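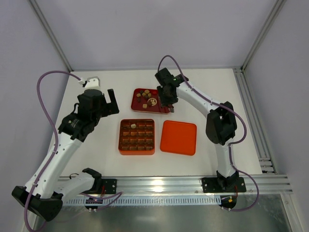

Man höre die Pausen anders, sobald jemand in ihnen stehen bleibt, meint Harish Sastry. Er habe das Streichquartett bei den Proben so oft gehört, dass er es mitsummen könne, und trotzdem beim zweiten Durchlauf einen Takt zu früh eingesetzt.

Sastrys neues Tanzstück »Gikia« eröffnet die Herbstspielzeit im Kulturhaus Dretitz. Der Abend dauert mit Pause knapp zwei Stunden und verbindet drei kurze Choreografien, die bisher nur einzeln zu sehen waren. Getanzt wird von zwölf Mitgliedern der Kompanie Garkel, dazu spielt das Gowda-Quartett live am rechten Bühnenrand.

Neu ist vor allem der Mittelteil. In der ersten Fassung war er ein Solo, jetzt teilen ihn sich fünf Tänzerinnen, die nacheinander auftreten und dieselbe Bewegungsfolge in unterschiedlichem Tempo zeigen. Das Licht bleibt dabei unverändert - auf Projektionen verzichtet die Produktion ganz.

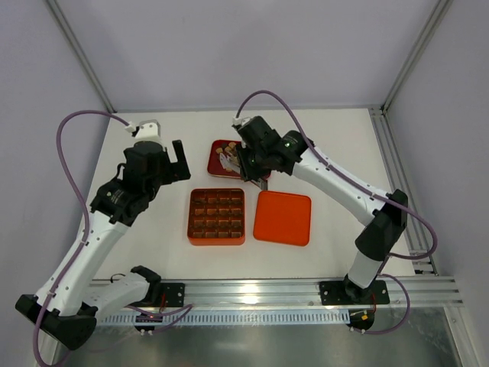

Der Schlussteil ist gegenüber der früheren Fassung um vier Minuten gekürzt. Weggefallen ist das Duett am Boden, das im kleinen Saal ab der sechsten Reihe kaum zu erkennen war. Die Musik wurde an dieser Stelle angepasst, das Cello übernimmt nun den Übergang.

Karten kosten 22 Euro, ermäßigt 18 Euro. Der Vorverkauf beginnt am Donnerstag, 14. August 2025, an der Theaterkasse. Restkarten gibt es an der Abendkasse, sie öffnet eine Stunde vor Beginn. Nach der Premiere ist ein Gespräch mit dem Ensemble im Foyer geplant - der Eintritt dazu ist frei.

Weitere Meldungen
Tanzwerkstatt für Jugendliche: noch Plätze frei
Gowda-Quartett spielt Matinee im Foyer
Kulturhaus Dretitz ändert Öffnungszeiten der Kasse
Spielplan für den Herbst liegt aus

Kontakt | Impressum | Datenschutz | Nach oben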